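What Is on a Café Table?
Undeo Science Pages for Young Readers – January 2025

A café table is a small work surface. Each item placed on it has a job. This page covers the table, the coaster, the cup and the bottle.

The table
Many café tables are round. A round top has no corners, so people can walk past it without bumping a hip. The one in the photo is light wood.

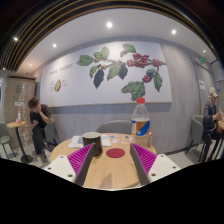
A round café table with a cup, a red coaster and a bottle with a red cap.

The coaster
A coaster is a flat piece that goes under a cup. Heat can leave a pale mark on some wood finishes. Water can do the same. The coaster keeps both away from the surface.

The bottle
Clear plastic bottles are light and hard to break. The cap and the neck have matching spiral ridges called threads. When the cap turns, the threads pull it down until it presses tightly on the rim. Small ribs on the side of a cap give fingers a better grip.

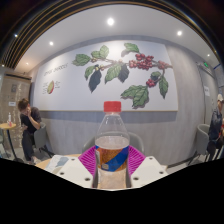 Coffee starts as a fruit. It grows on a branch among green leaves, and many kinds turn red when ripe. The fruit is called a cherry. Most cherries hold two seeds, and these seeds are the coffee "beans." They are dried and then roasted until brown.

The mug
A mug has thick walls, which slow the loss of heat. The handle stays cooler than the body – it touches the hot part in only a few places.
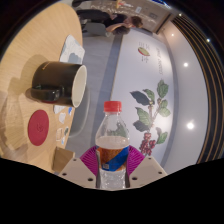
Glossy mugs are often coated with glaze, a thin layer of glass melted onto clay in a kiln. Glaze keeps liquid from soaking in and makes the mug easy to wash.

Words to know
Thread: a spiral ridge on a cap or screw.
Kiln: a very hot oven for baking clay.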